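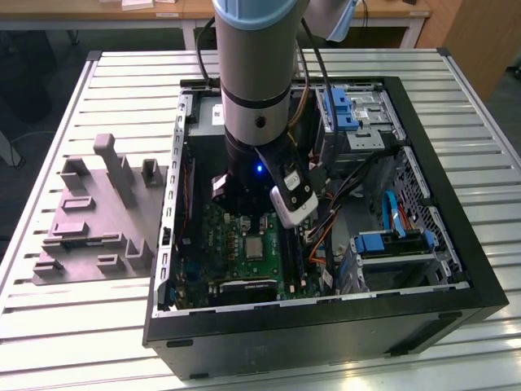

*An open desktop tower on a slatted metal worktable.*

**Wanted: people who don't believe their computer needs replacing**

7 January 2026

Every October, it seems, somebody announces that your old desktop is finished. Skaden is a small consumer newsletter and we have doubts. We've read the "up to" claims on upgrade kits, cleaning software and trade-in offers, and we'd like to see how they hold up in ordinary homes.

We are looking for 23 households in Hinalska and Gebru for a study called Fuko. It runs for 13 weeks.

**What you'd do**

- Keep using your desktop the way you do now
- Write down start-up times and crashes in a paper log – we tried an app and didn't trust it
- Come to 2 evening meetings and let us check your log against your machine

**Who can apply**

Adults with a desktop at least six years old that still turns on. No skills needed. If you sell computers or repair them for a living, please sit this one out. The same goes for anyone who already knows what the answer will be, in either direction.

**Pay**

$310, half at the start and half when you hand in the log. No gift cards, no "exposure." If you drop out early you keep the first half.

We can't promise the results will be interesting. They may show the sellers were right, and we'll print that too.

To apply, write to Skaden, Fuko study, with the age of your computer and one thing you were told about it that you didn't believe.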